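Packing Up the Craft Corner

April is moving month, and I finally got going on the craft corner this morning! I promised Delia I'd be done by lunch (ha), so I put the coffee on and started with the baskets and the tape.
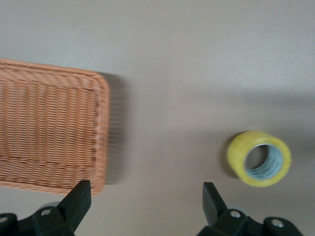 I've had wicker baskets for years and I'm keeping every one — yarn goes in them, ribbon goes in them, mail I don't want to open goes in them. They'll travel with the soft stuff inside, so I don't have to wrap a thing.

As for tape, Ehab told me to buy double what I think I need. I have 18 boxes left to close, so he may be right. More pictures once I get to the bookshelf!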